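Planning the equipment budget for a one-arm kitchen setup

24 February 2023

I spent most of January on a spreadsheet. The goal was a buying plan for a single tabletop arm that can handle ordinary kitchen items: pans, cups, utensils, the odd jar. The budget is my own money plus a small share from Loredana Ruggiero, who wants half the bench time in return. This post is the plan as it stands, with the parts I am still unsure of marked as such.

Starting point

The hard cap is $3,000 for everything that gets bolted down or plugged in. That excludes the computer, which I already own, and the table, which I also own and which has turned out to be a problem (see below).

I split the cap into four lines before looking at any prices. Arm, gripper, cameras, everything else. Doing it in that order kept me from falling for an arm that would eat the whole amount and leave me with nothing to put on the end of it. I have done that before, with a milling machine.

The arm

Two candidates survived the first pass. One is the small Turkora arm, bought used. The other is a kit from Khúc, bought new, unassembled. The used arm lists a higher payload and comes with a controller. The kit has a longer reach and a warranty, and I can get single joints for it without buying a whole replacement unit.

Payload is the number everyone looks at first and it needs care. The rated figure usually assumes the load is close to the wrist. A pan held by its handle has its mass well away from the wrist, and the torque goes up with that distance. I weighed the pans in my own cupboard and the lightest one I would care to use came out at 1,000 grams, empty. Add the gripper, add something in the pan, and a good part of the small-arm market is gone. Neither of my two candidates will lift that pan at full reach. Both should do it with the elbow bent. I am writing "should" because I have only the data sheets.

For the first six months I have therefore dropped pan lifting from the task list. The pan stays put and the arm works around it: placing things in it, taking things out, moving a utensil over it. This brings the required payload down far enough that the Khúc kit is back in play.

The gripper

The gripper line is $340. That buys a parallel-jaw unit from Plaltel with two flat fingers, an electric drive and position feedback. It does not buy force sensing. I went back and forth on this for a week.

The case for force sensing is thin tools. A jaw that closes on position alone has no idea how hard it is pressing, and a narrow metal rod gives very little contact area. The case against is that the force-sensing version costs more than the cameras and the mounting hardware together. My compromise is plain fingers now, swappable pads, and a current limit on the motor. Pads are cheap enough to buy in several materials and treat as consumables.

Stroke matters as well. I want jaws that open wide enough for a cup and still close fully on something skewer-sized. Plenty of low-cost grippers manage one end of that range. Check the minimum closed gap, because some of them stop short of zero.

Cameras

One on the wrist, one fixed overhead. If the money runs short, the overhead one goes. The wrist view is the one I would use for the last stretch of any reach, and it moves with the tool, so I can live without the second angle for a while.

Budget for the cable too. A wrist camera needs a flexible cable with strain relief at every joint it crosses, and the stiff one in the box will fail. I have listed two spares.

Simulation before spending

None of this has been ordered. I have been running the layout in simulation first, which costs evenings and electricity. The point is to find out which line in the spreadsheet is wrong while it is still only a line in a spreadsheet. The kitchen model is a stock one with a wooden top, so the surface dimensions differ from mine, but the clearances between items can be set to whatever I like.

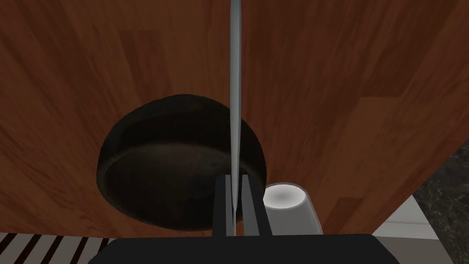
Hạnh Quách wrote back that I was budgeting for the wrong end of the arm, and that the money I had set aside for a second camera should go into a proper base plate. A table that flexes under a moving arm will spoil any calibration, she said, and a better camera will just show the error in more detail. She also wanted to know what I had allowed for an emergency stop.

I had allowed nothing for an emergency stop. It is in the sheet now, under "everything else," along with a fused power strip and a steel plate, 8 mm thick, to go under the base. The plate is heavier than I would like and the table legs will need bracing. My table is a light folding one and it moves when I lean on it, so she has a point.

What the simulation changed

Finger width. With a cup standing close to a pan, the outside of the fingers matters as much as the opening between them. I had been comparing grippers by stroke and price and had not recorded outer width at all. It is now a column. One unit I liked is out on that basis.

Body width too, for the same reason. A wide gripper body covers a lot of what the wrist camera could otherwise see near the bottom of the view. Moving the camera further out helps but adds height and gives it more chance to hit something. I have put a small amount aside for printing mounts in two or three lengths.

Long tools. Anything held upright between the fingers eats into the camera's view of the work surface. That is an argument for keeping the overhead camera after all, which puts me back in conflict with Hạnh's advice. For now both the plate and the second camera are in, and the spare cables are down to one.

Still open

Shipping on the Khúc kit. The quote covers the parts and leaves customs blank.

Whether Loredana's share buys her a say in the arm. She prefers the used Turkora and her reasons are decent: it would be running within a week, while the kit means assembly time that neither of us has priced.

Spare finger pads, quantity. I will probably order one set of each material and reorder whichever wears out first.

The kit quote expires in two weeks. I will post the final sheet once the order is in.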